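Reading with nystagmus: what our members told us

Nystagmus is a condition in which the eyes move on their own, usually from side to side. Most people who have had it since early childhood don't see the world as moving, but they may need longer to take in a page, a face or a street sign. How much it affects reading can change from one day to the next.

Over the winter the Filby Low Vision Group asked members to fill in a short questionnaire on reading at school and at work. It went out in December to 584 households, and 376 sent it back. Maricruz Solís and Teodor Åberg have now gone through the answers.

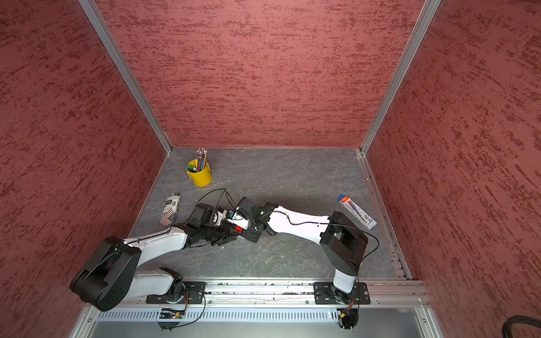 The comment that came up most was about time. Members said they could usually read the print they were given if they weren't hurried. Several parents wrote that their child's teacher had offered larger type but no extra minutes, and that the minutes would have helped more.

Many people with nystagmus also have a null point, a direction of gaze where the eye movement slows down and vision is at its best. To use it, a child may turn or tilt the head. Please don't correct this. If a pupil always turns the same way, ask for a seat on the side of the room that lets them do it without twisting their back.

Sharing a book came up too. Two children leaning over one copy means that one of them has it at the wrong angle and too far away. A separate copy on a sloped stand was the fix most families had settled on.
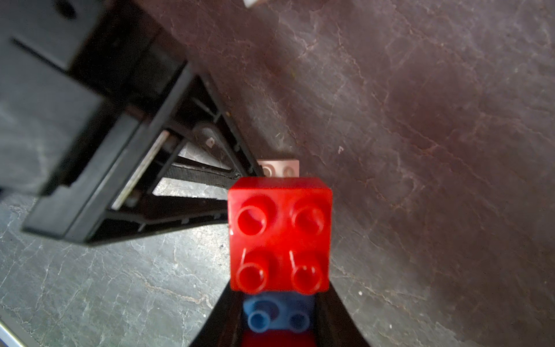 Answers about screens were mixed. Some members like being able to enlarge text, while others lose their place when they scroll. Shorter lines and a plain background were mentioned often. Tiredness, stress and illness can all make the eye movement worse, so a bad reading day in exam week is common.

Sarahí Olvera is putting together a two-page sheet for teachers based on the replies. Members who would like to read the draft can leave their name with Yolotzin Arellano at the next meeting. Large print and audio copies will be available.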